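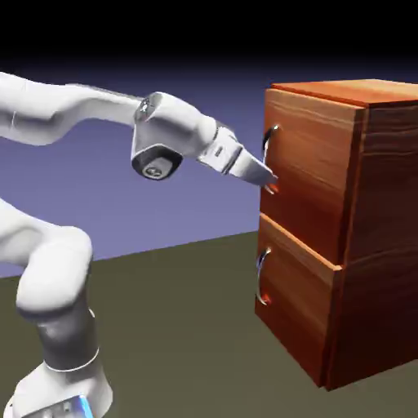
Simulated cabinet task: gripper at the upper handle.

Reporting rules for simulated manipulation trials

From October, all door and drawer results submitted to the Purneo task library must follow the revised reporting rules. The text was drafted by Štefánia Koubek and checked against existing entries by Libor Vrabec. The main changes are set out below.

Definition of a trial. A trial starts when the arm leaves its home pose and ends at success, at the time limit or at a safety stop. Trials halted by the operator are to be reported as stopped and stay in the total. Under the old wording they could be dropped, and the Bulberg and Arnura groups had been counting them differently.

Success. Contact with a handle does not count, nor does a closed gripper. The joint of the door or drawer must pass the opening threshold stated in the task file and remain past it for 2 seconds. If the threshold has been changed from the library value, the changed value goes in the first line of the results table.

Which handle. Where a cabinet has more than one handle, the report must name the target. Opening the wrong panel is a failure, even if the target panel is opened later in the same trial.

Contact settings. Friction, joint damping and solver step size must be listed for each run. A grasp on a thin curved pull is sensitive to all of these, and a table of success rates without them cannot be compared with anything. Reports should also state whether collision shapes are the full mesh or a simplified hull — hulls tend to fill in the gap behind a handle, and a grasp that depends on that gap is then not being tested.

Seeds and repeats. At least 10 seeds per task. The spread is to be given with the mean. Selecting the best seed is not permitted in the main table, though it may appear in an appendix if labelled.

Camera views. Stills supplied with a report should show the gripper and the target handle together. Markers and other overlays may be left on, provided they are not part of the policy input. If they are part of it, say so.

Existing entries. The library holds 1,006 entries. Those without contact settings will be marked incomplete but not removed. Owners have 6 months to supply the missing values. The Paulík drawer set is exempt until its task files have been converted.

Questions on wording go to Štefánia Koubek, and questions on file format to Libor Vrabec.

Purneo Newsletter | Contact the editors | © Purneo, all rights reserved | Back to top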